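공유 작업실 쿠카우(Kukau) 자주 묻는 질문

메일로 같은 질문이 하도 많이 와서 적어 둡니다. 읽고 나서도 같은 메일을 보내시는 분이 계시겠지만, 그 또한 운영의 일부라고 생각하기로 했습니다. 답변은 미트라 카리미가 썼고, 말투에 대한 항의도 같은 사람이 받습니다.

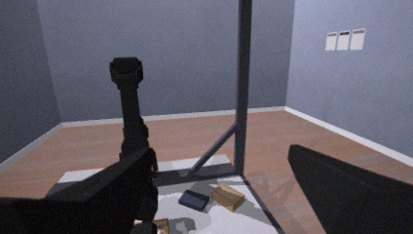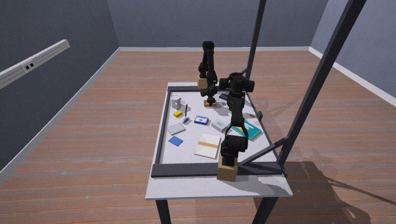
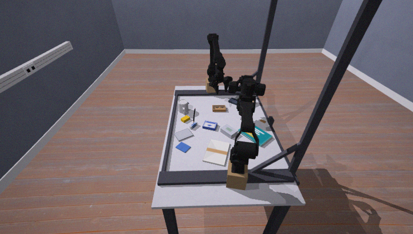
흰 상판 작업대, 청회색 계열의 벽.

### 예약은 언제까지 취소할 수 있나요?

이용 시작 16시간 전까지는 전액 돌려드립니다. 그 뒤에는 절반입니다. 시작 시각이 지난 다음에 보내시는 취소 메일은 근황 소식으로 알고 잘 읽겠습니다.

### 회원은 몇 명인가요? 자리가 있기는 한가요?

현재 등록 회원은 287명입니다. 다 같이 오는 날은 아직 없었습니다. 저녁 7시부터 9시 사이가 가장 붐비고, 오전은 한산합니다. 오전 예약을 권하면 다들 좋은 생각이라고 하시고는 저녁으로 잡으십니다.

### 사물함을 쓰고 싶습니다.

대기 명단에 이름을 올려 주세요. 순서가 오면 문자를 드리고, 사흘 안에 답이 없으면 다음 분께 넘어갑니다. 12월에는 전부 비우고 청소합니다. 작년에는 주인 없는 석고 덩어리가 나왔는데, 작품인지 남은 재료인지 의견이 갈려 아직 사무실에 있습니다.

### 재료를 택배로 미리 보내도 되나요?

됩니다. 상자 겉면에 회원 이름과 예약 날짜를 크게 써 주세요. "작업실 앞"이라고만 쓰인 상자는 사무실 구석에서 주인을 기다립니다. 냉장 보관이 필요한 것은 받지 않습니다. 김치도 마찬가지입니다.

### 초보자도 괜찮을까요?

괜찮습니다. 파르자드 아사디의 입문반이 매달 열립니다. 네 번 수업에 톱질, 사포질, 접착까지 배웁니다. 의자를 만들겠다고 오셔서 도마를 들고 가시는 경우가 대부분인데, 도마 만족도가 꽤 높습니다.

### 전시 공간도 빌려주나요?

작업실 안에서는 하지 않습니다. 길 건너 베르통(Berton)에 문의하세요. 담당은 가잘 바히디 님이고, 전화보다 메일에 훨씬 빨리 답합니다.

### 음식을 먹어도 되나요?

휴게실에서만 가능합니다. 뚜껑 있는 음료는 작업 공간에도 들고 가실 수 있습니다. 손으로 막고 있으면 뚜껑이라는 주장은 작년에 검토를 마쳤고, 기각되었습니다.

### 주차는요?

건물 주차장은 없습니다. 뒷골목 공영 주차장까지 걸어서 거의 700미터입니다. 무거운 짐은 정문 앞에서 먼저 내리시되 10분을 넘기지 말아 주세요. 옆 가게 사장님이 시계를 보고 계십니다.

### 여기 없는 질문은 어디에 하나요?

메일로 보내 주세요. 제목에 회원 번호를 적으면 답이 빨라집니다. "급합니다"는 적으셔도 순서가 그대로입니다.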